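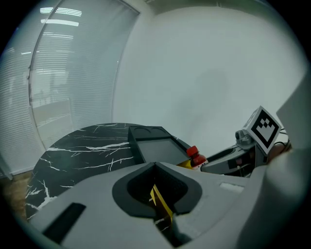 그리퍼 비교표의 첫 줄에서 성공률을 내려야 한다

그리퍼를 비교한 보고서는 대개 같은 모양을 하고 있다. 첫 줄에 파지 성공률이 있고, 그 아래에 최대 개구폭, 손가락 재질, 무게, 가격이 이어진다. 읽는 사람은 첫 줄을 보고 판단을 끝낸다. 손에 들고 쓰는 데이터 수집용 그리퍼에 이 양식을 그대로 적용하는 것은 잘못이라고 생각한다. 이런 장비의 산출물은 집어 올린 물체가 아니고 학습에 넣을 수 있는 궤적이다. 사람이 손잡이를 쥐고 있는 이상 파지는 대부분 성공한다. 손가락이 조금 미끄러져도 사람이 손목을 돌려 보정하기 때문이다. 그래서 성공률은 장비 사이의 차이를 거의 드러내지 못한다.

지난 6월부터 우리 팀은 Latus와 Rernano 두 종의 그리퍼를 같은 작업대에서 번갈아 사용했다. 대상 물체는 6종으로 고정했다. 뚜껑 달린 작은 병, 테두리가 올라온 사각 트레이, 얇은 카드, 부드러운 천, 손잡이 컵, 짧은 공구다. 두 장비로 기록한 시연은 모두 678건이고, 자세 추정과 시간 정합 검사를 통과해 학습용으로 남은 것은 354건이다. 작업자가 기록지에 실패라고 적은 시연은 그보다 훨씬 적었다. 작업자는 성공했다고 보고, 파이프라인은 쓸 수 없다고 판정한 시연이 전체의 상당 부분을 차지한다는 뜻이다. 기존 비교표에는 이 구간을 적을 칸이 없다.

탈락 원인은 크게 보아 자세 추정 쪽에 몰려 있었다. 손에 드는 그리퍼는 관절 엔코더가 없으므로 공간상의 위치를 영상과 관성 센서로 복원해야 한다. 시야각이 넓은 렌즈를 쓰면 배경의 특징점을 많이 확보할 수 있지만, 그 넓은 시야의 하단은 그리퍼 몸체가 차지한다. 몸체는 카메라와 함께 움직이므로 위치 추정에 기여하지 않는다. 마스크를 씌워 제외해야 하고, 제외한 면적만큼 쓸 수 있는 배경이 줄어든다. 하우징 크기는 보통 휴대성 항목으로 분류되는데, 내 경험으로는 추정 안정성 항목에 넣는 편이 맞다. Latus는 하우징이 크고 Rernano는 작다. 제품 사양서만 보면 이 차이는 무게 몇 그램으로 환산되고 끝난다.

작업 환경도 장비만큼 영향을 준다. 광택이 있는 어두운 상판은 특징점 검출기가 싫어하는 조건을 갖추고 있다. 무늬가 있어도 대비가 약하고, 조명 반사는 카메라를 따라 움직인다. 움직이는 반사를 고정된 점으로 오인하면 궤적이 서서히 휜다. 한 번에 튀는 오차는 필터로 걸러지지만 서서히 휘는 오차는 통과하는 경우가 많다. 유리 칸막이와 가로 블라인드도 문제다. 유리에는 천장등이 비치고, 블라인드 살은 간격이 일정해서 인접한 살끼리 잘못 대응되기 쉽다. 반대편의 흰 벽에는 잡을 특징점이 거의 없다. 이런 방은 드물지 않다. 요즘 사무실 회의실이 대체로 이렇다.

여기서 두 가지 입장이 갈린다. 하나는 평가 환경을 통제해야 한다는 입장이다. 무광 상판을 깔고, 벽에 무늬판을 붙이고, 유리를 가린 뒤에 비교해야 장비 고유의 성능이 나온다고 한다. Valentini 프로젝트의 내부 평가 절차가 이 방식을 따르고 있고, 재현성 면에서는 분명히 우수하다. 다른 하나는 실제로 데이터를 모을 장소에서 비교해야 한다는 입장이며, 나는 이쪽에 선다. 손에 드는 그리퍼를 도입하는 이유가 로봇을 옮기지 않고 여러 장소에서 시연을 모으기 위해서라면, 장소가 바뀔 때 성능이 얼마나 유지되는지가 핵심 사양이다. 통제된 방에서 얻은 수치는 그 방에서만 유효하다.

물론 통제하지 않은 환경의 비교는 잡음이 크다. 시간대에 따라 창가 밝기가 달라지고, 의자 하나가 옮겨져도 지도가 바뀐다. 우리는 두 장비를 교대로 사용하는 것으로 이 문제를 완화했다. 오전에 Latus, 오후에 Rernano를 쓰는 식의 배정은 피하고, 한 물체를 한 장비로 끝낼 때마다 곧바로 다른 장비로 같은 물체를 반복했다. 완벽한 설계는 아니다. 작업자가 두 번째 장비를 쓸 때 이미 동작에 익숙해져 있다는 순서 효과가 남는다. 순서를 뒤집은 회차를 넣어 상쇄하려 했으나 회차 수가 충분했다고 주장할 생각은 없다.

기준 마커의 취급에 대해서도 적어 둔다. 흑백 사각 마커를 작업대 근처에 하나 세워 두면 좌표계를 맞추기 편하다. 다만 마커가 하나뿐이면 그것이 손가락에 가려지는 순간 기준이 사라진다. 평행 개폐식 손가락은 벌어질 때 시야의 양옆을 덮는다. 물체에 접근하려고 가장 크게 벌린 시점이 곧 마커가 가려지기 쉬운 시점이고, 학습에서 가장 정밀한 자세가 필요한 시점이기도 하다. 게다가 넓은 화각에서는 주변부로 갈수록 왜곡이 커져 마커가 보이더라도 모서리 검출이 나빠진다. 마커를 기울여 세울 경우에는 기울기까지 측정해서 기록해야 한다. 이 기록이 빠진 데이터를 나중에 받아 쓰는 사람은 좌표계 변환을 추측하게 된다.

물체 선정에도 불만이 있다. 공개된 비교 자료는 단단한 블록과 공을 지나치게 선호한다. 블록은 어느 방향으로 잡아도 결과가 비슷해서 손가락 형상의 차이를 덮어 버린다. 액체가 든 작은 병은 다르다. 뚜껑을 잡느냐 몸통을 잡느냐에 따라 무게중심까지의 거리가 달라지고, 내용물이 흔들리면 관성 센서에도 그 영향이 섞인다. 사각 트레이는 더 까다롭다. 테두리를 집으면 반대쪽이 처지고, 그 모멘트를 손가락 패드의 마찰이 감당해야 한다. Rernano의 패드는 병에서는 문제가 없었지만 트레이에서는 들어 올린 뒤 각도가 조금씩 돌아갔다. 작업자는 손목으로 이를 따라갔고 기록지에는 성공이라고 적었다. 같은 궤적을 로봇팔이 재생하면 손목 보정의 원인이 된 미끄러짐이 재현된다는 보장이 없다.

우리는 합격 기준으로 종점 위치 오차 10 mm를 썼다. 이 값이 적절한지는 논쟁의 여지가 있다. 병을 옮기는 작업에는 느슨해도 되고 얇은 카드를 집는 작업에는 부족하다. 물체별로 기준을 다르게 두자는 의견도 검토했지만 그렇게 하면 장비 사이의 합산 비교가 어려워진다. 결국 단일 기준을 유지하고 물체별 분포를 함께 싣기로 했다. 평균만 싣는 것은 반대한다. 천에서 크게 틀리고 병에서 잘 맞는 장비와 전부 고르게 조금씩 틀리는 장비는 평균이 같을 수 있고, 두 장비의 용도는 전혀 다르다.

컨트롤러는 비교표에서 더 소홀히 다루어진다. 두 그리퍼 모두 기록은 Sukholm 컨트롤러로 통일했는데, 이렇게 하고 나서야 이전에 그리퍼의 차이라고 여겼던 일부가 시간 도장의 차이였음을 알았다. 손가락 개폐 폭과 영상이 어긋나면 정책은 물체에 닿기 전에 손가락을 닫는 동작을 배운다. 재생 단계에서 이 증상을 보면 대개 손가락 기구부를 의심한다. 제조사가 자기 컨트롤러와 묶어서만 성능을 제시하는 관행은 이 점에서 해롭다. 최소한 개폐 신호의 지연과 그 변동폭은 별도 항목으로 공개해야 한다. 평균 지연은 보정하면 되지만 변동폭은 보정할 수 없다.

내가 제안하는 비교표의 순서는 다음과 같다. 기록 건수 대비 사용 가능 건수, 탈락 원인별 비율, 물체별 종점 오차 분포, 개폐 신호의 지연 변동, 마스크가 차지하는 화면 비율. 파지 성공률은 그 뒤에 두어도 된다. 여기에 작업 장소의 상판 재질과 광택, 유리면 유무, 조명 배치를 몇 줄로 적으면 다른 팀이 자기 환경과 대조할 수 있다.

이 방식에 대한 반론 가운데 가장 무거운 것은 사용 가능 건수가 파이프라인에 종속된다는 지적이다. 맞는 말이다. 자세 추정 소프트웨어를 바꾸면 354라는 숫자는 달라진다. 그러므로 추정기의 버전과 설정 파일을 표와 함께 공개해야 하고, 원본 영상도 탈락분까지 보관해야 한다. 저장 비용이 든다는 이유로 탈락분을 지우는 팀이 많은데, 추정기가 개선된 뒤에 다시 처리할 수 있는 자료를 버리는 셈이다. 우리도 초기 회차의 일부를 지웠고, 그 회차에 대해서는 탈락 원인을 다시 분류할 수 없다.

Latus와 Rernano 중 어느 쪽을 사야 하느냐는 질문에는 답을 나누어야 한다. 트레이처럼 모멘트가 걸리는 물체가 많으면 Latus의 긴 손가락과 패드가 유리했다. 좁은 공간에서 배경이 빈약하면 화면을 덜 가리는 Rernano가 더 많은 궤적을 남겼다. 다음 회차에서는 Latus의 카메라 장착 각도를 바꾸어 마스크 면적을 줄인 상태로 같은 물체를 반복할 예정이며, 상판과 방은 그대로 둔다.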